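Gear Table Is Back at the Drovlow Repair Hall

October 26, 2026

Good news for anyone who likes the feel of a well-cut tooth: the gear table opened again this morning at the Drovlow repair hall in Jultbridge, and it's bigger than it has ever been!

The table lets visitors handle, sort and match small metal parts, and it was easily the busiest corner of the hall last January. This time there are 497 parts to dig through, most of them donated by the Barta machine shop when it cleared out its back shelves. Spur gears make up the largest share, with washers, collars and flat discs filling the rest of the bins.

Regulars will be happy to hear that the matching challenge has returned too. Each round gives you a disc and a handful of gears, and you have three minutes to find the pairs that mesh. It sounds easy, but two gears can look like twins until you try to roll them together (and then the whole table groans along with you). Everyone who tried it in January seemed to want another go, and the hall has added extra rounds in the afternoon.
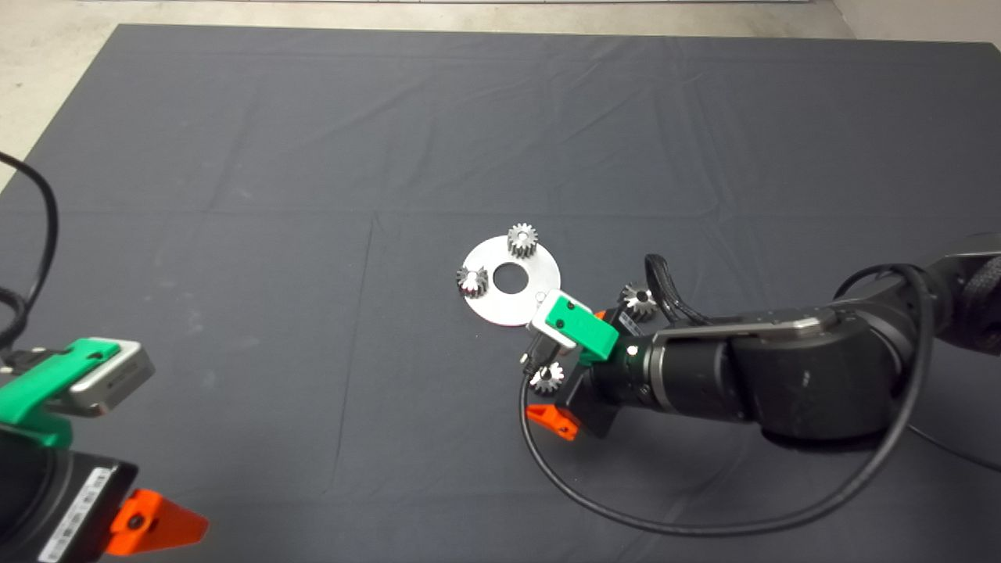
Spur gears and a brushed-looking metal disc on dark gray cloth.

The table runs for 14 days, and entry is free. Cadance, the hall's monthly newsletter, will print the best matching times in its next issue. Rounds are open to ages ten and up, and younger kids are welcome to sort parts with an adult.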